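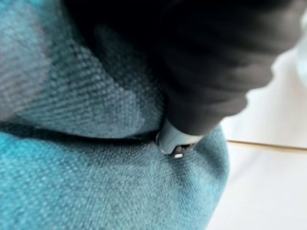
Teal woven fabric, close up, with the weave running on the diagonal.

About Nornanard

Welcome, and thank you for stopping by! We are a small weaving and sewing school on the second floor of the old Divitz building, up the wide stairs and past the piano shop, and we have been teaching people to make cloth (and to make things out of cloth) since the spring of 2000. If you have never touched a loom in your life, you are very much the person we had in mind when we opened the doors.

How we got started

Nornanard began as an evening class that kept running over its time. There were 7 of us around two borrowed table looms in the back of a fabric store called Barbieri, which sold upholstery goods at the front and let us have the storeroom after closing. We wove a great many crooked scarves that first winter. The store was patient with us, and generous with its remnants, and when it moved across town it left us a cutting table so heavy that it took most of a day to get it up the stairs. It is still the best table we own, and it is still the one everybody wants during the cushion course.

The name, which people do ask about, comes from a misprint. Our first flyer was supposed to say something else entirely, the printer had already run off 1000 of them, and we couldn't afford to do it over. By the time the flyers were used up, the name had stuck, and we had grown fond of it.

What we teach

Most people come to us through the beginner weaving course, which runs for eight weeks and starts fresh every fall and again in April. You'll learn to wind a warp, dress a loom, read a simple draft and weave your way through plain weave, basket weave and a good range of twills. We go slowly. Dressing a loom is fiddly the first time and a little less fiddly the second, and we would much prefer that you take an extra evening over it than spend the rest of the course fighting a warp that was never happy to begin with.

After that, there are a good many directions to go in. The soft furnishings course is for people who like to sew and want to work with heavier cloth: cushions, bolsters, box corners, piping, zippers that lie flat. The bag course covers linings, gussets and handles. We also hold a color and yarn evening once a month, where we pull cones off the shelves and wind little sample cards and argue very cheerfully about blues and greens. No experience is needed for that one, and you're welcome to bring your own yarn along if you have a box of it at home that you've been meaning to use.

For younger weavers we have Enano, our Saturday-style program for children ages eight and up, held in the school holidays. It has its own small looms, its own low tables and its own very particular system for who gets the orange bobbins. Parents can stay or go, as they like. Quite a few stay, and more than one has ended up in the beginner course the following fall.

Our rooms

We have two teaching rooms and a yarn room. The front room holds the floor looms and gets the morning light, so that's where the daytime classes meet. The back room is for sewing, with a long row of machines, a pressing station and the Barbieri table. The yarn room is open to all current students, and yarn is sold there by weight, at prices we try to keep as close to what we pay as we can manage.

There is an elevator at the side entrance on the courtyard. It is slow, but it does come. Please ring the bell marked Nornanard if the courtyard gate is shut.

Who comes here

All sorts of people, we're glad to say. We have retired engineers who fall hard for complicated drafts, students who want to fix up a secondhand armchair, new parents looking for one quiet evening a week, and a few who have been coming so long that they have their own mugs. We now have over 68 places each term across all our courses, and classes are kept small enough that a teacher can get to you when your thread snaps.

If the cost of a course is a worry, please write to us before you decide against it. We keep several reduced-fee places every term, and asking about one takes a short note and no forms.

Come and see us

The easiest way to find out whether you'd like it here is to come up during an open studio afternoon, try a few inches on the guest loom and have a cup of coffee. Dates are on the calendar page, along with course fees and the sign-up sheet for the next term.

Page last updated 2023-11-30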